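**The pantry audit, or: do we really need to decant everything?**

Every July the decluttering articles come back, and every July somebody forwards me one. This year it was Graciela Quiroga, who sent the Fedorano "Calm Kitchen" plan with the subject line "thoughts?" I have thoughts.

The plan runs 45 days. You begin by pulling out every item of food you own, and you finish with a shelf of matching containers and, according to the brochure, a lower grocery bill. How much lower depends on the page. Page two says you'll save $300 a year. The back cover says $800. I wrote to ask which one it was and got a discount code.

Let me be fair to the bins. I own bins. A bin that keeps the cleaning stuff away from the rice is doing a job, and if you color them so the kids know where things go back, fine. My complaint is with the next step, where the flour has to leave its perfectly good bag and move into something with a lid that costs more than the flour.

Colored bins on a white tabletop, a jar with a screw-on lid, garbage bags still on the roll:

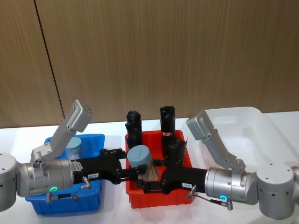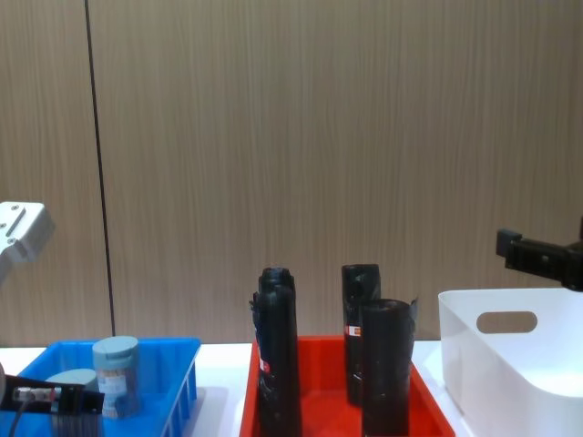
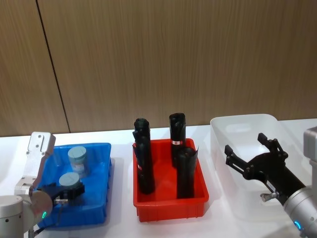
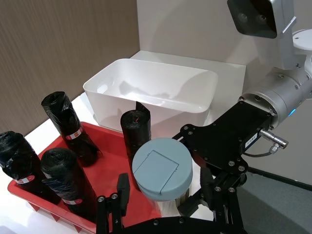 Decanting is where the money goes, and I don't see where it comes back. The bag has the date on it. The bag has the cooking instructions on it. Pour the contents into a nice jar and you're left guessing whether that's the barley from spring or the barley from the spring before. Guilan Du tells me she tapes the cut-out label to the bottom of each jar, and I believe her, but now we have a jar, a bag we cut up, a roll of tape and a chore.

Then there's the buying in bulk. The plan assumes that once you can see your food you'll stop buying doubles. Maybe some people do. When I tried it two years ago, I looked at a half-full jar of lentils, decided it looked sad, and bought more lentils. A half-full bag folds down and minds its own business.

Jozef Maes disagrees with nearly all of this, and he asked me to say so. He did the full 45 days and says he threw out less food afterward. I asked whether he'd kept track before. He hadn't. He does have a very handsome shelf.

What I would try first, and it's free:

- Move the oldest stuff to the front.
- Write the opening date on the bag with a marker.
- Close the bag with a clothespin. Rubber bands are fine too, until they dry out.
- Skip one shopping trip and cook from what's there.

If you do all that for a month and still want containers, buy two and see whether you use them. Check that the mouth is wide enough for your measuring cup. Most of the pretty ones in the Barrientos catalog look too narrow to me, and they won't take returns once the seal is open.

Milagros Salinas has a box of old glass jars to give away, mixed sizes, lids mostly matching. She'll bring them on Tuesday. If anyone has kept real before-and-after grocery receipts from one of these plans, please send them to me, and I'll print the totals whichever way they come out. The Fedorano discount code is also up for grabs.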